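Finally have the packing room set up at the new place in Lodambridge. Putting the details in one thread since a few of you asked.

1/ The old room was two folding tables and a lot of walking. We send out 3,000 parcels in a busy month and everything got carried by hand.

2/ Bought the conveyor secondhand from Grullham in May. It sat under a tarp until the walls were done.

3/ Walls are big white tiled panels. I wanted something I could wipe down. The seams collect dust, so they get a brush on Fridays.

4/ Belt is dark green, matte. I had asked for black. Green is fine, brown boxes show up well on it.

5/ Storage is blue containers below and in front of the belt. Mailers and tape go in those. Labels stay on the shelf by the door.

6/ Belt with nothing on it, before the Ospina order goes out: 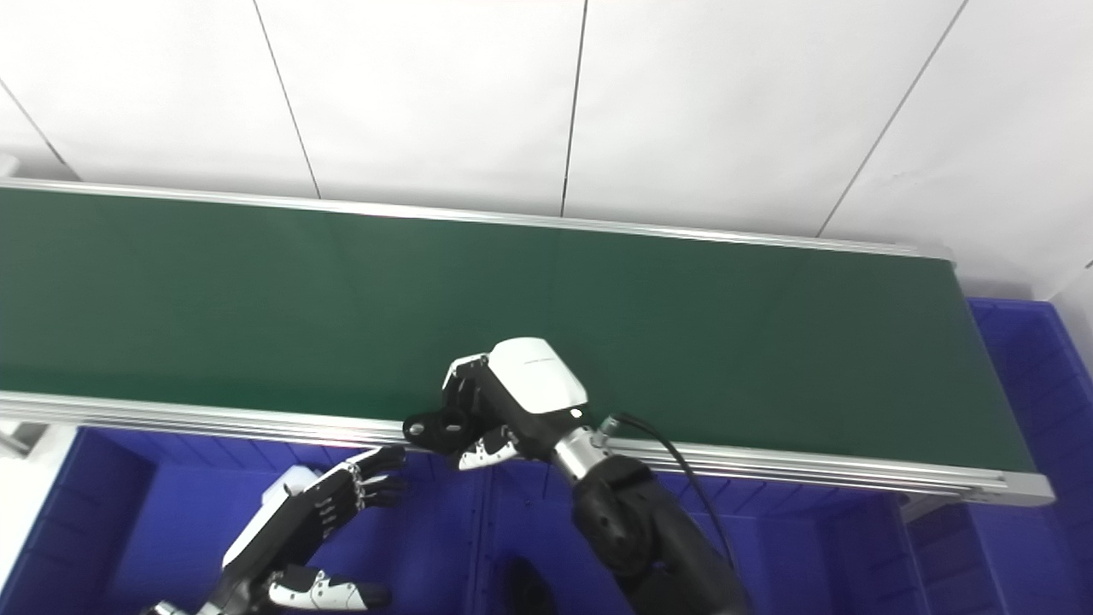

Green belt, aluminum rails, white wall. Blue containers are along the bottom, left to right.

7/ The grooves in the front rail take standard slot nuts, so I'm adding a tape holder and a hook for the scanner. Parts were 27 dollars.

8/ Still to do: floor mats, a second light, and a better spot for the scale. If you have a mat you like for standing all day, send me the name.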